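Phong Phí
23rd October

A small thread about grippers. In September I promised to compare the two finger sets we have for the two-arm table, and I was slow. Now I have numbers and some opinions. (1/16)

The question is simple: do the long tapered fingers or the short wedge fingers work better for a basket-and-food task? The robot should pick up one piece of bread and place it in the basket, without crushing the bread and without dragging the basket along. (2/16)

We call the finger sets by their project names. Prunus is the long thin one. Clurar is the short wide one. Same motor, same mounting, same controller (Plandex) for both. I wanted only the finger to be different, because last time I changed two things together and I learned nothing from it. (3/16)

The basket is the difficult part, more than the bread. A woven rim is not a smooth edge. A thin tip can go into a gap in the weave, and then the arm lifts and the basket comes together with it. (4/16) 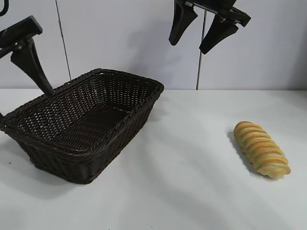

We ran 2,000 attempts in total. I threw out the ones where the network stopped or where I forgot to reset the table, and 1,958 remained. I give all percentages from this second number. I prefer to say it clearly at the start. (5/16)

Failures: 317. I watched the recording of every one of them. It took many evenings and much tea, but I recommend it. The automatic label said only "fail" and I wanted to know which kind of fail. (6/16)

The biggest group was "finger touches rim while going down". The fingers are open wide at this moment, so one finger goes inside the basket wall and the other stays outside. If the arm comes down a little too early, the rim is between them and everything moves. (7/16)

So I started to look mostly at the wrist cameras. The fixed camera is good for the general position, but it cannot tell me how far a fingertip is from the basket wall. The wrist view shows this much better, even if half of the picture is basket. (8/16)

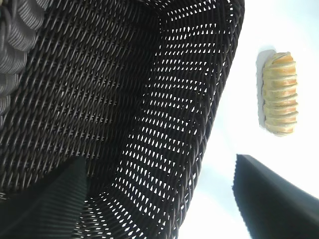
One problem with the wrist camera: exposure. Dark basket, white table. If I set the exposure for the weave, the table becomes pure white and small shadows disappear. If I set it for the table, the inside of the basket is a black hole. I chose the weave and lived with the white. (9/16)

I tried automatic exposure too. Please do not do this with a dark container. When the arm moves over the basket the brightness jumps, and the vision model (ours is named Vi) becomes nervous for a moment. With fixed exposure Vi was calmer. I have no better word for it. (10/16)

Another surprise for me: light passing through the weave. The gaps make bright points, and also little dots of light inside the shadow on the table. An early version of Vi sometimes marked these dots as an object. We added more basket views to the training data and now I see it seldom. (11/16)

Now the thing people asked me for. Of the 317 failures, 79 were "basket dragged or lifted", and most of these were with Prunus. The thin tip is nice for reaching into a corner, but it finds every hole in the weave. Clurar has a blunt tip and it mostly slides over. (12/16)

But Clurar is not the winner everywhere. When food already stands close to the basket wall, a wide finger needs more space than there is. It hides the object from the wrist camera also, so in the last part of the approach Vi must work from memory. (13/16)
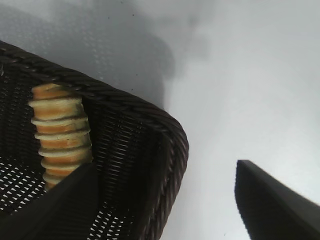

For this case I now use a slower approach with a small rotation of the wrist first, so the flat side of the finger is parallel to the wall. It costs time. I did not find a faster way which I trust. If you know one, please write to me! (14/16)

About Plandex, shortly: the position control is good, and the force limit is good after you set it yourself. The default value was too high for soft bread, in my opinion. I lowered it step by step until the grip began to slip, then I went up one step — a boring method, but I could repeat it for both finger sets. (15/16)

My choice for now: Clurar on the arm that works near the rim, Prunus on the other arm for picking up from the open table. Next I want to try a Prunus finger with a rounded rubber cap on the tip. The caps are ordered. I will post the numbers under this thread when I have them, also if they are bad. (16/16)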